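Prudero Preseason Box Scores – README

Hi, and thanks for stopping by. I'm Bongani Nkosi, and I've been typing up basketball box scores for longer than I'd like to admit. This folder holds every preseason and warm-up game I could find for the eight clubs in the Prudero League, in one tidy table, with the same column names all the way through. Most sites skip preseason or bury it in a PDF, and I got tired of hunting.

Last updated: Thursday, October 17, 2024

What you get

One row is one player in one game. There are 2741 rows from 105 games. The main file is games_players.csv, and there's a second file, games_teams.csv, with team totals and quarter scores. They join on game_id. If you open them in a spreadsheet, please import game_id as text, or the leading zeros vanish and nothing matches (I lost a whole evening to this one).

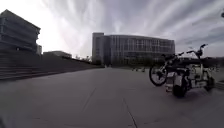 Photo: Bongani Nkosi

Where the numbers come from

Mostly from the scoresheets the clubs post after each game. Iltelport and Plesel put up clean scans the same night, bless them. Szilágyi posts photos of the paper sheet, and the handwriting changes at halftime, so those games took me forever. For a handful of road games I only had the visiting club's version, and you'll see source = "away_sheet" on those rows.

I typed everything by hand and then ran a check that adds up the player points and compares them with the final score. When they don't agree, I leave the sheet as it was written and set sum_flag to 1. I don't fix things by guessing. If you want a clean set for a model, drop the flagged games and you'll be fine.

Columns that need explaining

min – minutes played, as a decimal. A sheet that says 12:30 becomes 12.5. Blank means the scorer didn't record it, and zero means the player was on the roster and never got in.

trialist – 1 if the player had no contract yet. Preseason is full of these folks! Some of them show up for two different clubs in the same month, so always use player_id and never the jersey number.

periods – usually 4, but there are games with five short periods because the coaches wanted an extra run for the bench. Please look at this before you compare scoring averages. I also kept the scrimmages where the score was wiped after every quarter, and those have reset = 1.

poss_est – my own possession estimate from shots, free throws, turnovers and offensive boards. It's a formula, so treat it as one. 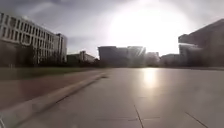
The rebound columns are a bit messier. Half the clubs split offensive and defensive boards and the others just give a total, so oreb and dreb are blank in plenty of rows while reb is nearly always filled. That means poss_est is blank there too. I did think about splitting the totals using league averages, and then I decided I'd hate it if somebody did that to me without saying so.

Player names are spelled the way the league registers them. Szilágyi needs UTF-8 or you'll get a row of junk characters where the á should be.

What it's good for

Rotation questions, mainly. Who got real minutes in October, which trialists stuck, how much a coach shortened the bench as opening night came closer. People have also used it for fantasy drafts – go for it, but remember that a starter sitting out the second half in preseason tells you very little about his season.

It's not good for ranking teams. Plesel played four games against second-division sides and won them by silly margins, and Iltelport rested its whole front line for one tournament weekend.

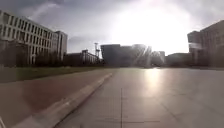 The plaza, facing the sun.

Attendance

There's an att column in the team file. Clubs round it however they like, and one gym reports 4000 every single time, whatever the weather or the opponent. I copied what was published. I wouldn't build anything on it.

Known problems

Two Iltelport games have assists missing for the home team. One Plesel sheet lists a player twice under different numbers, and I kept both rows with dup = 1 until I hear back from the club. Overtime minutes are included in min, but the quarter scores in the team file lump all overtime periods together under ot. Plus-minus isn't here at all and won't be unless the clubs start recording it.
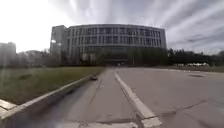

Are closed-door scrimmages included?

Only when at least one of the clubs published a full scoresheet afterward. Those games have closed = 1 and a blank att.

License and corrections

Use it however you want, including in paid work. A credit to "Prudero Preseason Box Scores" is plenty. If you spot a mistake, open an issue with the game_id and a link to the sheet, and I'll usually get to it over the weekend. Old versions stay in the archive folder, and every change goes into changes.txt with the old value next to the new one.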